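Fold It on the Bed

Laundry gets folded in the wrong room in most houses I know. People fold on the couch, or on top of the dryer, or they stand at the kitchen counter and try to keep a sleeve out of the butter. Then they carry the stacks down the hall, and half of each stack slides over on the way.

I think clothes should be folded on the bed, the made bed, and put away from there.

The first argument is size. My dryer top is 27 inches wide. A queen bed is 60. You can lay a blouse out flat with both arms open and still have space for the finished pile, the socks waiting for a partner and whatever needs a button. On the dryer you fold in the air against your chest, and the result looks like it.

The second argument is the distance to the drawer. When the dresser is four steps away, a folded shirt goes into it. When the dresser is up a flight of stairs, the shirt sits in a basket until Monday and gets worn out of the basket. I did this for years in our old apartment on Kowalchuk Street, where I owned a perfectly good dresser and used it mostly for birthday cards.

There is a case against. A soft bed is a poor surface for a crisp fold. A plush blanket grabs at cotton, and thin knits sink into it, so you have to smooth a piece twice. The Adville paper ran a home column in June that told readers to buy a folding table for this reason. The one it recommended, from Brindico, weighs more than my nephew and has to be stored somewhere, and in our house that would be behind the bedroom door. I would sooner smooth things twice.

The other complaint is lint, and I grant that one. Dark fleece and a cream blanket shouldn't spend much time together. I do the fleece last and shake the blanket out afterward.

What I won't grant is that the bed has to be cleared to hotel standards first. I have read advice that says to strip off every throw and cushion before you start. Push them up toward the headboard and leave them there. You need the middle of the bed and one side to stand at. The heap at the top will still be a heap when you're done, and you can deal with it at bedtime, when you have to move it anyway.

Our house is 700 square feet, so I may care about this more than someone with a laundry room does. A friend in Trotgate has one with a long counter and a hanging rail. The counter holds a fish tank and the mail. She folds on her bed too, with the door shut.

Start with the printed and thin things, face down, hem toward you. Sleeves in, sides in, then up from the bottom. Towels go at the end because they can be folded by someone who has stopped paying attention.
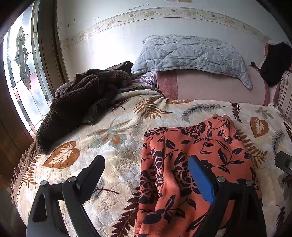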